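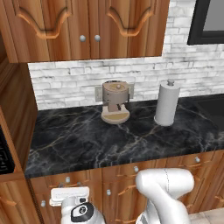

A simulated kitchen with an espresso machine at the back of the counter and the robot's white arm in front of the cabinets.

Normand Beaulieu has made coffee 217 times since August and has not drunk any of it. He works for Ladow, a small firm that collects demonstrations for household robots, and most of his day is spent in kitchens that exist only on a server.

The job is simple to explain. Beaulieu puts on a headset, picks up two hand controllers and steers a robot through a task from start to finish. The software records what the robot's cameras would see and how each joint moves. Each completed run is called an episode. When there are enough of them, they are used to train a program called Fineo, which tries to produce the right movements without a person steering.

The current order, known in the office as Ballari, is for 2,000 episodes. It covers ordinary kitchen jobs: opening a drawer, tearing off a paper towel, putting a cup under a coffee machine. An operator gets through 50 episodes on a good day. On a bad day the arm keeps catching on a cabinet knob and the total is much lower.

"Knobs are the worst," says Beaulieu. "You have no feeling in your fingers. You watch the gripper close and you hope it has hold of something. With a real drawer you would know."

Ladow uses simulation for most of its collecting because a kitchen can be changed in seconds. The same task can be repeated with oak-coloured doors or white ones, pale worktops or black marble, the sink on the left or on the right. A program trained in one room tends to learn that room. Show it a different backsplash and it may reach for the wrong place.

The software that swaps the rooms is called Biwott. It also moves the objects between episodes, so an operator never starts from quite the same position twice. Sometimes it puts a mug where the arm cannot reach it, and the episode has to be thrown away.

Failed runs are not all deleted. If an operator drops something and picks it up again, the recording is kept and marked as a recovery. Beaulieu says these were hard to get used to. In his first weeks he stopped every time he made a mistake, and his supervisor had to ask him to carry on.

Each episode is checked by a second person, who watches it at 3 times normal speed and looks for long pauses, collisions and objects passing through one another. Coffee machines cause a lot of arguments at this stage. Some reviewers accept a cup that stands slightly off centre under the spout, and others send it back.

Beaulieu used to drive a delivery van and says the concentration is similar. He takes a break every hour and does his drawers in the morning, when his hands are steadier. The paper towels he leaves until after lunch.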